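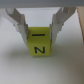 Irkama Bench Manipulation Set
Data card, release 2, July 2024

Summary
The Irkama Bench Manipulation Set is a collection of demonstrations for training and testing learned control policies on a single robot arm. It is maintained by the Altgate laboratory and shared with partner groups at Carroll and Vallstead.

Contents
The release holds 44 sessions covering 13 tasks. Each session pairs video from a small camera at the gripper with video from a fixed camera over the bench, together with joint positions and a written instruction. Colour values are supplied as recorded and have not been corrected.

Tasks
Tasks involve lettered cubes, a drawer, a cabinet and a tray. Instructions are written in everyday words, for example "open the drawer" or "put the red cube in the tray". Failed attempts are kept and labelled as such — users who want only successful runs should filter on the outcome field. 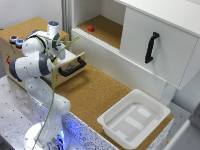 Figure 1. Fixed camera view: arm at the partly open drawer, with the cabinet behind and the tray at right.

Known limitations
All sessions were gathered at one bench. Wrist video is often soft at close range, and small printed markings may not be legible. Results should not be assumed to carry over to other furniture or lighting.

Splits
Seven sessions are held back for testing. Their labels will be published in September.

Licence
Use is permitted for research and teaching. Redistribution requires written agreement from the Altgate laboratory.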